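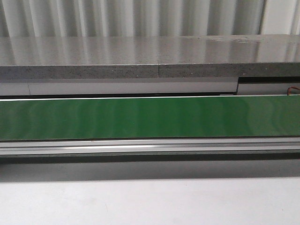
Should the belt be checked and signed off before every run, or only once at the start of the day?

Before every run, with the belt bare and the drive isolated, and by the person who is going to press start. Once a day was fine when we ran one long batch, but most of us don't work like that any more.

Right, that's the short version for those of you reading on your phones. The longer version follows, and I'm sorry in advance (it got away from me a bit).

Apr 17, 2021
Posted by the list editor, Povance small automation list

Quoting the earlier message so we all know what we're arguing over:

> Hello all. We've got two Bultico belts feeding a pick station, both
> quite short, both on the bench. Our site rules were copied from the
> big lines at our old place and they say a full belt inspection "per
> shift". We do maybe 15 short runs in a shift, with somebody changing
> the guides in between. Does per shift still mean anything in that
> case? My boss thinks a check before each run is going to eat the day.
> Also, does anybody write down what "clear" means? Ours just says
> "ensure conveyor clear" and I've seen three people read it three ways.
>
> And while I'm at it, who is meant to do it? At the moment it's
> whoever is nearest.

Lovely question, and I've been chewing on it since it came in. We had more or less the same muddle until last July, when I finally sat down and rewrote our sheet, so let me tell you what we ended up with and you can pull it to bits.

First, the "eat the day" worry. I had it too! Our old inspection was a page and a half, and it mixed up things that change between runs with things that hardly change in a year. Bearing noise, belt tension, the state of the feet, all in with "is there a spanner on it". So of course people ticked the lot without looking. We split it in two. The long one is done after every 100 hours of running and gets its own form. The short one is before each run, lives on a card by the start button, and takes me less time than finding a pen.

The card says this, more or less word for word:

BEFORE EACH RUN
- Isolate the drive. Wait for the belt to stop.
- Look along the whole belt from one end, then from the other.
- Nothing on the belt. That includes tape, swarf, cable ties and test pieces.
- Look along both side rails. Nothing sitting in the grooves.
- Look for loose wires near the belt. Anything that could reach the belt gets tied back or the run doesn't start.
- Guards on, lids on, covers on.
- Check the picking area is empty of hands, tools and cups.
- Initial the sheet. Then restore power.

As for the grooves, we use the usual slotted aluminium rail and it is a magnet for little nuts. A nut in the slot doesn't bother the belt at all until the rail gets knocked and out it hops. We had one go through the picker's fingers (the machine's, thankfully) and it took a chunk out of a pad. Since then the rails get their own line on the card and I won't hear a word against it.

Now "clear". You're quite right that it needs writing down. Ours used to say "area clear" and I watched one chap take it to mean no people, another take it to mean no parts, and I'd always taken it to mean no rubbish. Same word, same sheet. We banned it. The card says "nothing on the belt" and "no hands in the picking area" and leaves it there. If you must keep the word because your paperwork people are fond of it, put a line underneath saying what it covers at your site, in words a new starter would use.

I'd also add reflections to the list of things worth a paragraph. If your belt is shiny, and plenty of the small ones are, you can stare at a stripe of light for ages trying to decide whether it's a strip of film. Looking from both ends sorts out most of it, because the shine shifts when you move and a bit of film stays put. The camera on the picker has the same trouble, only it can't walk round to the other end. We saw it log parts that didn't exist on a bright afternoon, so our rule is now that the blind or curtain position is written on the run sheet and you don't change it halfway through a run. I know that sounds fussy. It cost us nothing and the ghost parts went away.

On who does it: the person starting the run, full stop. We did try having one named checker per shift, and it fell over the first time they went to lunch. What we did keep from that idea is a second pair of eyes whenever the guides have been changed. One person changes, another looks, both initial. On a bench setup that's hardly any bother, you're usually stood next to each other anyway.

A few people have asked me off list about the Bernell checklist, the one that goes round as a scan of a scan. I've used it and it's decent for big floor-standing lines. It assumes you have a walkway down each side, pull cords, and a fitter on call. If you're on a tabletop with a wall behind you, half the lines don't apply, and once people are used to writing N/A eight times in a row they'll write it a ninth time by habit. Please don't just hand it over to a small team and call it done. Take the bits you need.

The Krasniqi notes are better for our size of kit, I think, and they say something I've pinched: a check should be done from where the operator really stands. So we marked a spot. If you can't see the full length of the belt from the start button, either move the button or make the walk part of the check. We moved the button, it was a long overdue job, and the old position was plain silly (you had to lean over the infeed to reach it).

Things I'm less sure of, and would like to hear about:

How do you deal with joints in the bench or worktop next to the line? Ours is in two pieces and small parts love the gap. At the moment it's covered by "look round the belt" but that's vague, and having just spent a paragraph complaining about vague words I feel a bit of a hypocrite.

What do you do about a run that stops itself? Our sheet says that any stop longer than 2 minutes counts as a new run, so you do the card again. Shorter than that and you may restart after a look. One of our lot thinks every stop should be a new run, no exceptions. I can see it, but on a bad day with sticky labels you'd never get anything out of the door. I'd like to know where other people have drawn the line.

And record keeping. We hold on to the initialled sheets until the next long inspection and then they go in a box. With short runs you get a lot of paper quickly, we must be past 1,000 sheets by now, and I've yet to see anybody open the box. A tablet would be tidier, but I do like that you can see from across the room whether the sheet's been signed. Anyone gone digital and not regretted it?

One last thing for the original poster. If your boss is still grumbling, do the short card for a week and time it, with a watch, written down. Ours stopped grumbling after that. And isolate first, please, before you lean in for a look. I've seen too many sheets where the power comes off at step four, when you've already had your nose over the thing for the first three.

I'll type up our long inspection too if there's any appetite for it. It needs a tidy first, there's a line about greasing a bearing we took out ages ago.

15 comments | 2 shares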